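From the back room

Hello again from Wevell. It's July, the windows in the reading room are painted shut again, and I have spent most of the month with the account books of the old Bodin cannery, so you're going to hear about them whether you like it or not!

For those who joined the society recently, the cannery stood at the bottom of Landing Road, just past where the boat ramp is now. The building is long gone (you can still find the brick footing of the boiler house if you don't mind nettles), and until this spring we had next to nothing on paper about it. We had one letterhead, a can label with a very cross-looking herring on it, and a lot of stories. Then Gaspard Gilbert cleared out his aunt's attic and came in one Saturday with two fruit crates of ledgers in the back of his car. He had been using one of the crates to hold his snow chains.

There are 24 volumes in all. Most of them are daybooks, which means fish in, cans out, coal, salt, solder and the endless repair of one particular pump. I had hoped for letters and there aren't any, or at least none so far. But you get fond of a daybook after a while. Whoever kept the first several had a beautiful slanting hand and never blotted. Then partway through volume seven a second person takes over who pressed so hard that the nib went through the page, and who spelled "barrel" a different way every time it came up. I've started looking forward to the barrels.

The best thing so far is the wage book. It covers five seasons and it gives names, which the daybooks hardly ever do. I have counted 583 separate names in it, allowing for the usual muddle where the same woman is entered as Mrs. J. one week and plain Jane the next. A good many are people we knew about already from the church registers. A good many more are not, and I think those are the ones who came down the coast for the summer, worked the packing tables and went home again when the fish did. They never bought land here, never married here and were never buried here, so they slipped past every list we own.

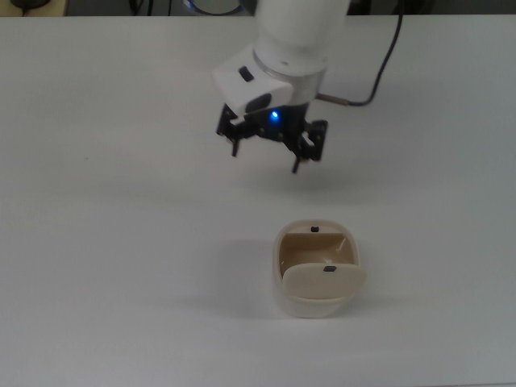 The white table, from overhead.

The packers were paid by the tray and the men on the wharf were paid by the day, and you can see at a glance what that meant in a bad week. In one of them, toward the end of the third season, a whole page of packers is down for less than half of what they earned the week before, while the wharf men are paid exactly as usual. The bookkeeper wrote "no fish" across the bottom and ruled a line under it. The week after that, eleven names have simply disappeared. I would love to know where they went. The Harker's Point cannery was running by then, so my guess is that they walked over the hill and got hired there, but I can't prove it and Harker's Point kept nothing.

Then there is the Fiditness question. Some of you will remember the talk we had on the coastal boats, and the argument afterward over whether the Fiditness ever called at Wevell at all. Mervyn Kettle has always said she did. His grandfather told him so, and described her coming in on the morning tide with empty salt barrels stacked on the foredeck. I have always said, rather smugly, that there wasn't a scrap of paper to support it.

Well, Mervyn, sit down. She's in the daybooks. "Pd. Fiditness for freight, salt" appears in volume four, and after that she turns up roughly once a month through the summer until the entries switch to another boat, the Justero. I can't find any explanation for the change. There's a charge for wharf repairs in the same month and I have been building a very dramatic collision out of it in my head, but it was probably just ice damage left over from winter. If anyone has a family story about either boat, please tell me, even if it's only half a story.

I should say something about the condition of the books. Volumes one to nine are sound. The ones from the bottom of the second crate had got damp at some point, and the boards have warped so badly that they rock when you open them flat. Please don't pull at pages that are stuck together — leave them for me and I'll get to them. The ink has faded to a sort of weak tea color in volume sixteen and I can only read it properly before about ten in the morning, when the sun comes straight in at the east window.

The transcription of the wage book is done as far as the end of season two, and there's a printed copy in the blue binder on the shelf by the door. It's alphabetical by surname, with the original spelling kept and my guess in brackets afterward. If you had family at the Bodin works, do come and look them up. Several people have found a great-grandmother already, and one found a great-grandfather who had sworn all his life that he never worked a day in fish.

I could use more help with season three, by the way. You'd need decent eyesight and some patience with the barrel speller. We're in on Saturday mornings until noon, side door, and the kettle is usually on.

Next time I hope to have got to the bottom of the pump.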